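Edau Craft Room > Gallery > Supply Table, February

Supply Table: Sorting and Setting Out

The craft room at Edau is open to members of the Hindport branch and to anyone who books a place in a workshop. It has one long wall of shelving, a sink, two rolling carts and the wood tables where most of the work gets done. In February we went through the small supplies, the ones that get used up fastest and put back in the wrong place most often: crayons, rubber bands, glue, tape, spare cord and the rest of the things that live in baskets.

Before this, nearly everything small was kept in one deep drawer under the window. The drawer held a lot, but it had to be emptied onto a table whenever a person wanted a single item from the bottom. It also stuck in humid weather. We decided to give up the drawer and use open baskets, which can be carried to a table and carried back.

The baskets come from several places. Most were already in the building, left from the old lending library on MacRitchie Street, and the others were bought as they were needed. They don't match in size or color. We talked about replacing them with a single set and decided against it, partly for the cost and partly because people had already learned to ask for a basket by its color. "The blue one" is quicker to say than a shelf number.

Slotted baskets are used for dry things that don't roll through the openings. Solid bins are for anything loose or very small, such as beads, buttons and pushpins. Paper goes flat on the shelves — it curls if it is stood up in a basket. A shelf riser gives a second level on a table, so that a basket can be pulled out while something else stays on top. Lamps go on the tables for evening sessions, when the ceiling lights throw shadows across close work.

Larger views of the gallery pictures are kept in the binder by the door.
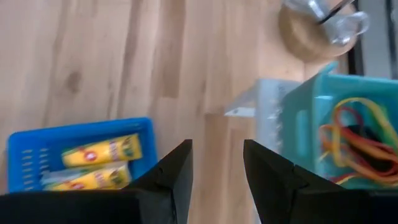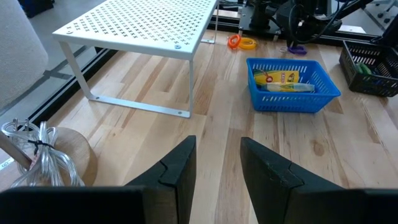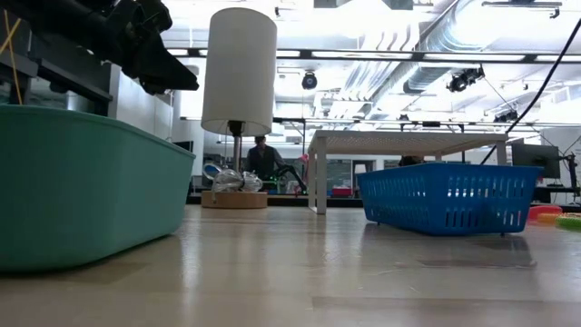

Supplies on the wood tabletop, with a blue plastic basket in each picture. The rubber bands are in the turquoise basket in the first picture, the Crayola box is in the blue basket in the second, and the table lamp with the white shade is in the third.

Notes on the baskets

Crayons and markers. Boxes are kept closed and laid flat. Loose crayons go back into whichever box has room, and we don't try to keep the sets complete. Broken pieces longer than a thumbnail stay in use. Shorter ones are saved in a coffee can for the melting workshop, which runs again when the can is full.

Rubber bands. Thick and thin ones are kept together. An earlier plan to sort them by size lasted 9 days. If a band has gone sticky or cracks when stretched, throw it out and don't return it to the basket. Bands used for bundling brushes belong with the brushes and should be left there.

Glue and tape. Glue sticks are stored with their caps pushed on until they click. Tape stays on its dispenser. Please check the cutting edge before handing a dispenser to a child, and use the plastic ones for the under-eight group.

Cords. Anything with a cord is coiled and tied before it is put away. Fabric ties, twist ties and rubber bands are all fine. Wrapping a cord tightly around a lamp pole is hard on the cord, so leave it in a loose coil on the base or beside it. Extension cords are kept in the tall cabinet and are signed out on the sheet inside the door.

Risers. The white risers can take a light load, such as folded paper, a few boxes or a tray of finished cards. They are not for jars of paint or the paper cutter. Slide baskets out from underneath before wiping the table.

Drinks. Mugs are allowed in the craft room if they are set well back from paper and from anything being painted. Rinse them at the sink at the end of the session. Mugs left overnight are moved to the kitchen shelf.

Using the tables

Each table seats 5 people comfortably when the baskets are pushed to the center, and fewer when the riser is out. For a full workshop we set the supplies on one table and leave the other tables clear for work. People then get up to fetch what they need, which takes a little longer but keeps the work from being buried under supplies.

The supply tables are wiped down after each session with a damp cloth and dried with a second one. Glue that has set can be lifted with the flat scraper in the sink drawer. Work with the grain and don't use the metal ruler, which has left marks on the older tables already.

We printed 23 small labels for the shelves in the same month. They give the basket color and the contents in plain block letters, and a strip of clear tape over the top keeps them clean. A few baskets have changed contents since then. When that happens, cross out the old word and write the new one underneath — there are blank labels in the Plernevus folder with the workshop plans.

Other pages in this gallery show the shelving wall, the paper racks and the two carts. Pictures of the yarn cabinet will be added after it has been sorted.

Contact the craft room | © Edau Craft Room, Hindport | Back to top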